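Parallel gripper keeps nudging wood blocks, would a different one help?

Print this page | E-mail this to a friend

Posted by Mieke Coppens, April 2, 2021

Hi all! I've been trying out grippers on our arm since December and I'm at the point where I can't tell if I have a gripper problem or a me problem. The job is simple, pick up plain wood blocks of different sizes and set them side by side on a table, tallest to shortest. The arm is black, the table is pale, the blocks are just wood.
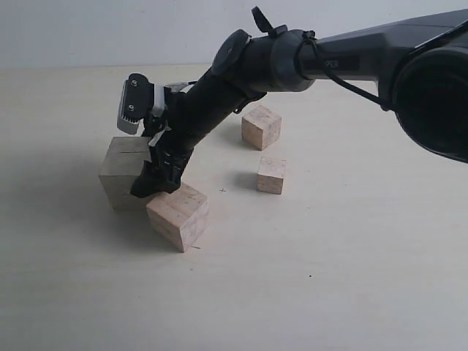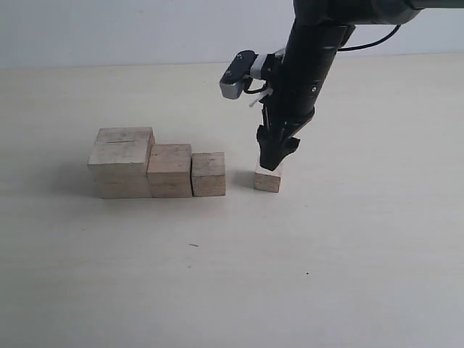

The two-finger Fludby gripper is the one I know best. It's fine on the small blocks when they have space around them. Where I get in trouble is the last bit of the move, when the fingers have to open next to a block that's already in the row. One finger swings out and bumps the neighbor, and then I have a crooked row and I start over. I did 60 placements last week and had to straighten things by hand on 19 of them, which is way too many for something a toddler can do!

I also borrowed a Roreck with skinnier fingers (very nice, very not mine, it goes back soon) and it bumped less but it dropped the big block more. So now I'm stuck between the two. Do I buy the Roreck, or put different fingertips on the Fludby, or is this something I should be fixing in the controller? I'm running the Tudeo controller with pretty much everything at the default. The wrist camera is only for finding the block at the start, I don't use it when placing. Budget is not big. Thanks for reading all this!

Carla Awwad

Don't buy anything yet. I went through the same thing with a different pair of grippers and spent money I didn't need to.

First thing, how far are you opening the fingers when you let go? If you left the Tudeo on default it opens all the way, every time. On mine that was way wider than any block I had. Look for the release width in the tool settings and set it to the block width plus 4 mm. You want the finger to barely come off the wood, then go straight up, and only open the rest of the way once you're clear of the row. That one change got rid of most of my bumps.

Second, turn the wrist 90 degrees for the placing move so the fingers close on the front and back of the block – then there's no finger on the neighbor's side at all. You'll have to pick it up that way too, obviously. If your blocks are sitting at odd angles to start with, let the camera give you the angle and not just the position. It's a checkbox on my version, yours might have it someplace else.

If you still want to compare the two after that, run the same blocks in the same order with both, and write down bumps and drops in separate columns. I lumped them together for weeks and couldn't make sense of my own notes. And do the Roreck first if it has to go back!

For the big block dropping, I'd look at grip force and at how low you're grabbing it. Skinny fingers on a tall block up near the top will let it tip. Go lower.

Kołodziej

get rubber pads. I put them on mine and never had a drop again, they cost next to nothing. don't know about the bumping

Mieke Coppens

Carla, the release width was at 173 mm!! I never even opened that menu. I've got it down to block plus 4 now and I'm redoing the whole set tonight with the Roreck, then the Fludby tomorrow. Turning the wrist is going to take me longer – my cable gets tight when I rotate that far, so I need to reroute it first. Kołodziej, did you glue the pads or use the sticky kind? Mine peel off at the corners.

Print this page | E-mail this to a friend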